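Search this notebook Search Go

December, entry 28
Posted by the ball bench, Estport workshop

Back on the ball launcher. For anyone joining from the other bench: this is the machine that is meant to feed crosses to the college team at Estport so the assistant coaches can stop pretending they can all kick with their left foot. Homis built the first one, we inherited it, and it has been correcting our opinion of ourselves ever since.

Where we left off: the wheels were throwing everything eight feet wide of the far post. The coaches were polite and called it "a useful variation." I spent the morning on wheel pressure and found the left wheel soft. Pumped it up to match the right. Now everything goes eight feet wide of the near post. Progress of a kind.

Swapped in the Pronwood wheels after lunch. They are harder and have a shallower groove, and they grip a new ball very well. They do not grip an old ball at all, and the team owns one new ball for every dozen old ones. Ran 20 shots with each:

New ball, Pronwood wheels: 17 inside the six-yard box. Best we've had.
Old ball, Pronwood wheels: 4 inside the box, one into the bleachers, one I never found.
Old ball, original wheels: 11 inside the box, and the motor smells like toast.

Shot count on this motor is now 326. Meireles rates it for 600 before the brushes need a look. I'd like to look sooner, on account of the toast.

Spin is still the main headache. With both wheels at the same speed we should get a flat ball with no curve. We get a curve. It's a lovely curve, and if a sophomore hit it in a match there'd be a video of it by supper. Checked the speed on both wheels with the hand counter and they agree to within a hair, so the trouble is either the feed chute sitting crooked or me reading the counter crooked. I loosened the chute, squared it up with a carpenter's square, tightened it, and watched it settle back to exactly the angle it had before. The bracket is bent. I suspect it has been bent from the beginning and we have been tuning everything else around it for two months.
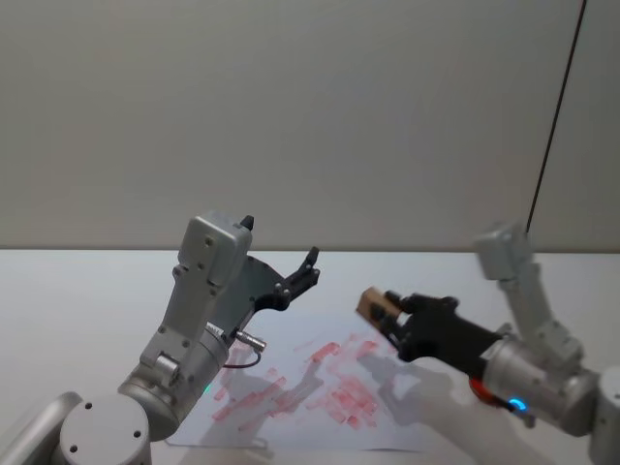 Still to do

Take the bracket off and flatten it, or make a new one out of thicker plate. I lean toward new. Flattening is how the last one got its second bend.

Ask Homis whether the chute was ever straight. Expect a long reply with no yes or no in it.

Old balls: try roughing up the Pronwood wheels with coarse sandpaper. One wheel pair only, please, and write down which pair. We have lost track of sanded wheels before.

Brushes: open the motor before the next session. If they're black all the way down, order two sets.

The delay between the beep and the ball is too short for the strikers and too long for the keepers. Both groups have complained, so I'm leaving it alone.

The remote works from midfield again. I cleaned the battery contacts. Please stop storing it in the bag with the wet bibs.

Left the launcher under the bench with the wheels off. The key is in the usual drawer, under the pump needles.

Contact the workshop | Copyright Estport ball bench | Back to top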